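Updated October 30, 2019

# Folding table rental: questions we get most

**How far ahead should I book?**

Two weeks is enough for most of the year. September fills up early with weddings and school events, so call in the summer if you need tables that month. Predcombe Party Rental keeps 157 square tables and 568 folding chairs, and in a busy week nearly all of them are out.

**Is there a minimum order?**

Two tables, or one table with four chairs. Orders smaller than that can be picked up at the Ruvden Street counter but we won't deliver them.

**How many people fit at a square table?**

Four adults with full place settings. You can push two tables together and seat six, or put one person at each corner for cards, but knees will hit the legs if you try to seat eight at a single table for dinner.

**Do you deliver up stairs?**

Yes, to the second floor. Past that we need an elevator. There is a charge of $11 per flight for each trip the driver makes, and it goes on the final bill, not the deposit.

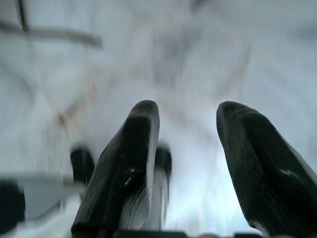
Dolores Benavides wrote in to say that the stair charge should be printed on the quote, as she only learned of it when the bill came. We changed the quote form after her letter. The charge now has its own line.

**Who sets the tables up?**

You do, unless you add setup to the order. Drivers leave the tables folded at the door or in the garage. If you add setup, send a sketch of the layout the day before. A pencil drawing is fine.

**How do I open the legs?**

Lay the table face down on a blanket. Pull the legs out until both sides lock, then have two people turn it over. Press on the middle before you put anything on it. If it rocks, one of the locks is not fully in.

**Can I put hot dishes on the top?**

Use a trivet or a folded towel. Heat marks don't come out, and we charge for a replacement top. Candles need a plate or a holder under them.

**Do you rent bowls and serving pieces?**

Yes. Mixing and serving bowls are rented by the piece, and flatware comes in packs of 11 settings. Rinse everything before it goes back in the crate. You don't need to wash it.
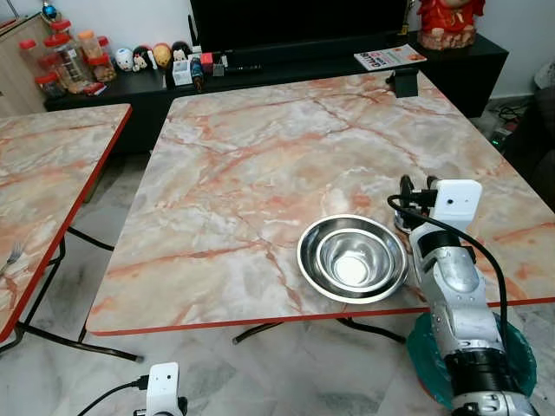

*Square table with marble-patterned top and two nested stainless steel bowls.*

**What do I clean the tables with?**

Warm water, a little dish soap and a soft cloth. No scouring pads and no bleach. Wipe the edges too, where syrup and frosting tend to collect.

**What if something breaks?**

Tell the driver at pickup. A bent leg costs less than a new table and we can usually fix it in the shop. Please don't try to straighten it yourself.

**Can I keep the tables an extra day?**

Call before noon on the day they are due. If no one has booked them, the extra day is half the daily rate. Ask for Hubert Pichler, who handles the schedule.

**What if it rains?**

Tables can't be left out overnight. You can cancel for weather up to the morning of delivery and use the deposit on another date within a year.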